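About the Cletville Sky Society

We started with a borrowed telescope and a parking lot. In December, on a night cold enough to freeze the focuser, Jitendra Malhotra pointed his old reflector at the Orion Nebula behind the Cletville library and let anyone who walked past have a look. People stayed for hours! By the time the street lights came back on at the corner, there was a list of names on the back of a gas receipt, and that list became our first membership roll.

Today we run a small teaching observatory on Prirton Hill, with two domes, a classroom and a grass field that we keep dark for people who bring their own gear. The bigger dome holds the telescope everyone asks about. The smaller one is for students, and they do nearly all of the work in it themselves, from opening the shutter to writing up the night's log.

What we teach

Our beginner course starts with the naked eye. You learn the bright stars, how the sky turns, and why the Moon rises later each night (we go outside and watch it happen, clouds permitting). After that come binoculars, then small telescopes, and then whatever you get hooked on. For a lot of our members that has been variable stars. Ramesh Tomar leads that group, and he will happily spend a whole evening talking about one faint dot that got slightly brighter.

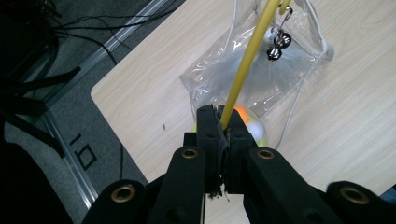

Gripper closed on a yellow rod.

School groups are welcome all year. We can take up to 50 students at a time, split between the classroom and the field, and teachers get a packet of activities to use before and after the visit. If your school is too far away, ask us about the Jorkora kit, our traveling box of star charts, lenses and cardboard spectroscopes. It has been to every school in the county and came home with a lot of stickers on it.

The library

The Lamrani Reading Room opened next to the classroom with 500 books and a shelf of hand-drawn Moon maps we could look at all day. Members may borrow anything except the maps.

Come up and see us

Public nights run whenever the sky is clear and the Moon is not too bright. Dress warmer than you think you need to, bring a red flashlight if you own one, and dim your headlights at the gate. The observatory is at 1739 Prirton Hill Road, Cletville. Kids are very welcome, and so are questions of every kind.

Page updated July 7, 2020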